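Juleo Home Returns Guide
Section 2: Packing up your return

We know that sending something back is a bit of a chore, so we've tried to make this part as painless as we can. Set yourself up at a kitchen table with good light, put the kettle on if you like, and take the steps in order.

1. Open your order in the Juleo app, tap Returns, and choose the item. You'll get a return label by email, usually while you're still looking for the tape.
2. Fold the item neatly and tuck the tags inside. Buttons should be done up and zippers closed, which keeps them from snagging on the trip.
3. Slide the item into the mailer and press out the extra air with the flat of your hand, working from the bottom up toward the opening.

Note: A return mailer holds one winter coat or 2 sweaters. If you have more than that, please ask for a second mailer and don't stretch the first one!
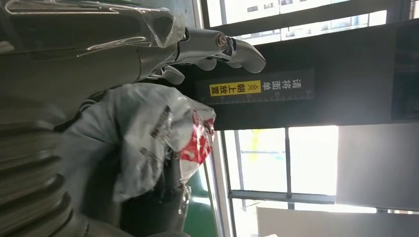 4. Peel off the backing strip, fold the flap over, and press firmly along the whole seam for 15 seconds. A slow, steady press works much better than a quick pat.
5. Stick the new label right over the old one, smoothing it from the middle outward so the barcode lies nice and flat.
6. Drop the parcel at any Maltance counter and ask for a receipt. Hang on to it until your refund shows up, normally within 9 days.

Caution: Please don't mail perfume, nail polish, or loose batteries this way. Write to us first and we'll talk you through it.

Caution: Keep empty mailers away from babies and small children.

If your order was worth more than $400, Renata Tapia and her team will be in touch to arrange a pickup from your door.

Last updated: December 5, 2022
3 comments | 11 shares
© Juleo | Contact us | Back to top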